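Stasach Retail Fair: what shoppers say and what they buy

2019-03-14

I spent one day at the Stasach fair, mostly to hear research firm Priten present its new survey on how people shop for home goods. The survey covered 711 shoppers, all of whom had bought something for the home since last August. Most said price came first. When Priten asked what made them give up on a purchase, delivery dates came up more often than price did.
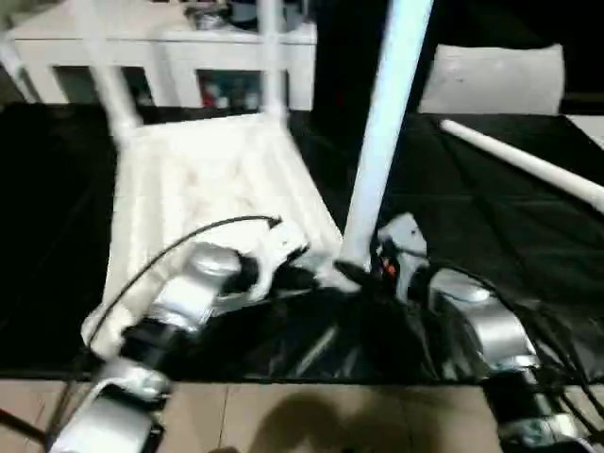 Delivery was also the main topic at the Grutik session next door. Grutik sells furniture online and has no stores of its own. Akihiko Koyama, who runs its customer research, said buyers under 30 look at the return terms before they look at the reviews. Plain pieces do best with that group, and a simple white chair with a flat seat is the kind of thing they will order on a phone without seeing it first. Sofas are different — people still want to sit on them.

The afternoon was given over to payments. Thân, a pay-later service, has signed 800 small shops and wants more in housewares. Its pitch was short: 4 payments, no interest, no store card. Two shop owners near me asked about the fees and got a clear answer, though they didn't look happy with it.
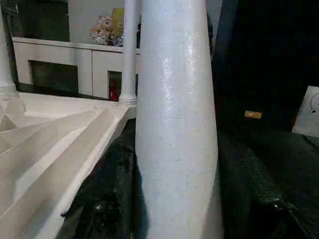

Gift buying got the last slot. Pilar Domínguez of Priten said people spend more on decor when it is for someone else, and that they pick shape over color. White pieces with folded, faceted surfaces, almost like origami, fit what she described. She had three charts on this and skipped one for time.

Priten plans to send the full tables to everyone who signed in at the door. The Grutik slides are not being shared.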